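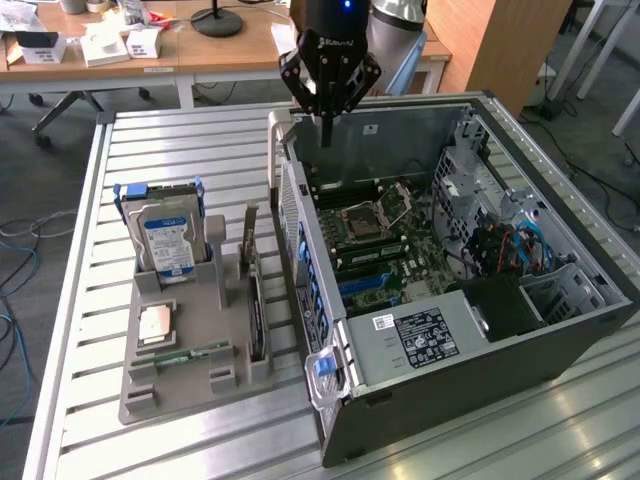
Tower on its side, side panel off.

Workshop Tips: Getting Paid for What You Do at the Bench

Posted 14/03/2020 by Clodagh Quinlan

A few of you wrote in after my last page asking how I went from fixing things for neighbors to running a proper little business out of my workshop. So here are the habits that have stuck (I've dropped plenty of others, believe me!).

Write the price down before you pick up a tool. I used to say "oh, we'll see" and then feel too shy to ask for a fair amount at the end. Now I have a one-page sheet with my minimum charge, which is $70, and everybody sees it before they leave anything with me. I lost a couple of bargain hunters and I don't miss them one bit.

Keep a job book. Mine is a plain hardback notebook from Lallard, one line per job: name, phone number, what they asked for, what I quoted, date promised. I tried doing it on my phone and kept getting sawdust and grease all over the screen, so paper it is.

Charge for the running around too. Picking up parts, driving them back when they're wrong, sitting on hold... that's work! My friend Shahzad Ansari talked me into writing down those hours for a month and I was horrified. It added up to $300 I'd never billed anyone for.
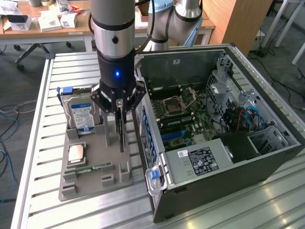

Gray parts tray on the work table.

Separate bank account, from day one. I waited two years and spent a whole miserable April going through old receipts at the kitchen table. Please don't be me. Once it was all sorted I found I'd spent $3,681 on supplies, a good chunk of it on things I already had in a drawer.

Which brings me to shopping: check the drawers first, then make the list, then go. I tape the list inside the cabinet door and add to it as things run low. If it isn't on the list by the time I leave, it waits for the next trip.

Pick one slow afternoon for calls. I ring old customers and ask how the repair is holding up, and I'm always surprised how often they say "well, while I have you on the phone..." and there's another job. Declan McGrath does the same by postcard, which is sweeter, but my handwriting is terrible.

Put a little aside for the tool that dies. I keep $2,000 back and pretend it isn't there. Last year the compressor went, and I grumbled and paid for a new one that same week.

Next time I'll go through how I write up an estimate, with the wording I use when a customer changes their mind halfway through.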